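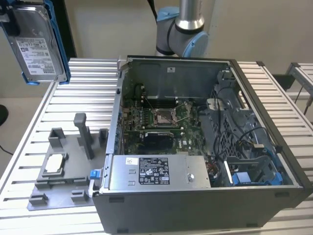 Said Nasr asked on the last call whether we'd stopped the cell or just slowed it down, and whether the funder's money was sitting idle while we figured that out. Fair questions, both. We stopped it. Full stop for 2 working days, then back up at reduced speed, and that's where we still are.

Projects > Calado > Progress reports
2 min read

So, the fault. As you know, the Calado cell takes retired desktops apart and puts usable ones back together, and the processor step has always been the fussy one. The arm lifts the CPU out of the board, parks it in the pocket on the printed fixture, and later puts it back in the socket. On run 628 it came down on the socket with the processor slightly turned and kept pushing. The force limit should have tripped almost right away. It didn't, and we bent a patch of pins before Valeriano hit the stop. One dead motherboard, no injuries, and a lot of staring at logs.

What we found was pretty dull and a bit embarrassing. When we moved to the Vudico controller software, the force limit for that one step went back to its default, and the default is far too generous for a CPU socket. I signed off on that update and I checked the limits for the drive and memory steps but skipped this one – my mistake, and I'd like it in the report. The turned processor was a separate problem. The fixture pocket had worn a little at one corner, enough to let the part sit crooked if the gripper let go early.

The bit I'm less relaxed about is the stop itself. Valeriano was standing close enough to reach the button, but on a lot of afternoons the closest person is at the other end of the bench. We've ordered a second stop button from Bostoden and until it's wired in, somebody stays within arm's reach whenever the cell is live. That's costing us hours, no way around it.

Since the restart we've done 40 processor placements at low speed with the limit set properly, and no trips and no bent pins. I don't think that's enough to call it fixed. I'd like a few hundred before we turn the speed back up.

Money: the board, the button and a fresh batch of fixture plates come to $2,577, which fits inside the repairs line. The Drimumero demo was going to be in January and I'm asking to push it to February. If you can live with that, please let me know this week so I can tell them.

29/12/2020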